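Section 4: Glassware, Racks and the Craft Bench

4.1 Scope

This section applies to the shared room at Plarunach and covers the storage of glass beakers in wire racks, the care of the dark table, and the order in which materials are laid out on the rail bench behind it. It replaces the sheet issued in January. Users who have booked only the sink area need read paragraph 4.5 alone.

4.2 Before you begin

1. Check that the table is clear of paper, glue and offcuts.
2. Wipe the table top with a soft, damp cloth and dry it. Do not use scouring powder, vinegar or any cleaner containing bleach.
3. Take one rack (store reference 1578) from the lower shelf. Carry it by two opposite posts.
4. Run a finger over the post ends. Each end that comes with a clear plastic cap must still have it. A bare wire end will scratch the table top and can cut the skin.

Note: Spare caps are kept in the drawer marked Skilladar. Push them on by hand. Do not glue them.

4.3 Placing a beaker in the rack

1. Set the rack down flat, at least a hand's width from the front edge of the table. Do not slide it into position; lift it and put it down again.
2. Inspect the beaker against the light. Any beaker with a chip at the rim or a line in the glass must be withdrawn and placed in the glass bin.
3. Lower the beaker into the rack, base first, until it rests upright within the wire. It should stand without leaning and without force.

The beaker must be empty when it goes into the rack. Labels are to be soaked off beforehand, as scraps of paper left on the glass are difficult to see once it is standing on the dark surface.
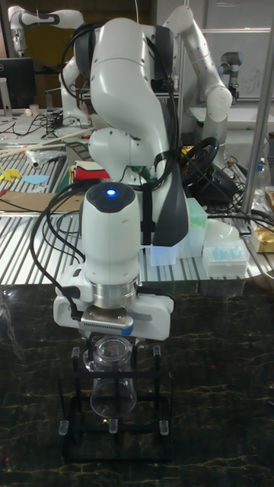
4.4 Laying out the rail bench

1. Keep long wooden sticks together in a bundle. They may lie at an angle, provided that no end projects over the front rail.
2. Place cut paper shapes, such as stars, on the left side of the bench, away from anything damp.
3. Lay a flat piece of cardboard over the rails before cutting or sticking. Small items will otherwise fall into the slots.
4. Fold fabric before putting it down. Loose threads catch in the slots and are tiresome to remove.
5. Stand or lay plastic cylinders where they cannot roll on to the floor.

Caution: Do not cut directly on the aluminium rails. The blade may slip along the ridges.

4.5 Breakages

Broken glass must be swept up with the brush provided – never by hand – and entered in the breakages book under the room code, 161. State the size of the beaker and whether the rack was damaged. Bent racks are not to be straightened by users. Leave them on the returns shelf with a tag attached.

Replacement beakers and racks are ordered through Nikolaidis. Requests should be addressed to Mikkel Vigfúsdóttir at the Brarton office and should quote the store reference given in 4.2.

Section last revised: Apr 26, 2026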